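Lockyer Paper and Model Board > Materials > Sheet stock

Thread #3261: Pink Flostex sheet keeps denting when I stand it up

gtreloar
Posted Monday, 7:42 pm

I'm putting together dividers for the sample drawers at Ploltthorpe. The pink Flostex is for the uprights and a white panel goes next to each one. Cutting is fine. My trouble is marks on the flat faces from handling. They don't always come out and the drawers get opened in front of customers.

My order of work so far:

1. Cut the pink to height, then pick it up and turn it so the good face is away from the white. I hold it partway along, and a dent forms right where the pressure is. The pink is matte, so you can see a dent from across the bench.
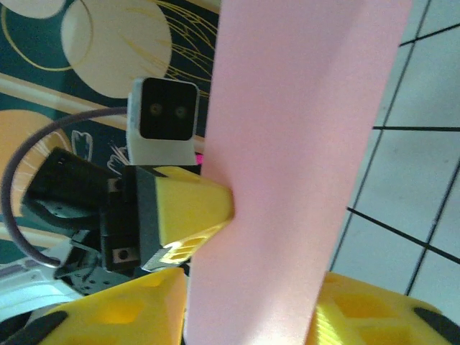
2. Stand it on the grid base and line the side up with one of the black lines.

3. Bring the white panel in on the left, leaving a gap for the glue strip.

4. Glue, then leave it overnight.

Is there a better place to hold it in step 1? I have 180 of these to do by the end of June.

Glenys Treloar

benchend
Posted Monday, 8:15 pm

Hold it by the top and bottom edges only. If you never touch the face you can't dent the face.

gtreloar
Posted Monday, 8:31 pm

Tried that. On the long narrow ones it bows in the middle and then I'm chasing it all over the base.

isla_p
Posted Monday, 9:04 pm

I don't agree with edges only. It works for small pieces, but anything tall wants support on the faces. What matters is how high up you press. Go low, in the part that ends up below the drawer rail. You'll still mark it, but the mark gets covered.

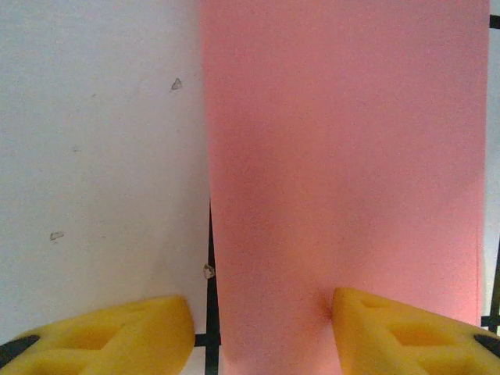 Flostex is softer than the Nevent board I used before, and I ruined a lot of it before I changed how I handled it. With Nevent you could press anywhere. With this stuff I pick one spot near the bottom and stick to it. There's a faint crease low down on the pink there, and that is as bad as it gets for me. I leave the thick black line showing in the gap too, so I can check the pink against it. Mine leans a little on the left side at that point, and I straighten it before any glue goes on.

Isla Pomare

benchend
Posted Monday, 9:20 pm

A crease is still a crease. If I was paying for those drawers I would want clean sheets all the way down.

isla_p
Posted Monday, 9:26 pm

Then you'd be paying for thicker sheet. It's below the rail. You would have to take the drawer apart to find it.

moss_and_co
Posted Monday, 10:11 pm

Different point. Isla, your white has bits on it. I can see pale flecks, one of them right where the white meets the pink. Brush those off before the two faces go together. A crumb trapped in the joint will dent the pink worse than any grip will.

isla_p
Posted Monday, 10:19 pm

Fair enough. I do wipe down, but I do it just before the glue and not at the lining-up stage.

moss_and_co
Posted Monday, 10:24 pm

I'd do both. Soft brush, no cloth. Cloth drags the crumbs across and you get scratches.

gtreloar
Posted Tuesday, 7:05 am

Thanks. I did a few before work holding low, and the rail covers the marks on all but the shortest size. For the short ones I'm going to try benchend's way, top and bottom edges - they don't bow at that height. Brush is on the shopping list.

Isla, how wide do you leave the gap for the glue strip?

isla_p
Posted Tuesday, 7:48 am

Strip width plus 2 mm. Less than that and the glue squeezes out onto the pink, and you won't get it off.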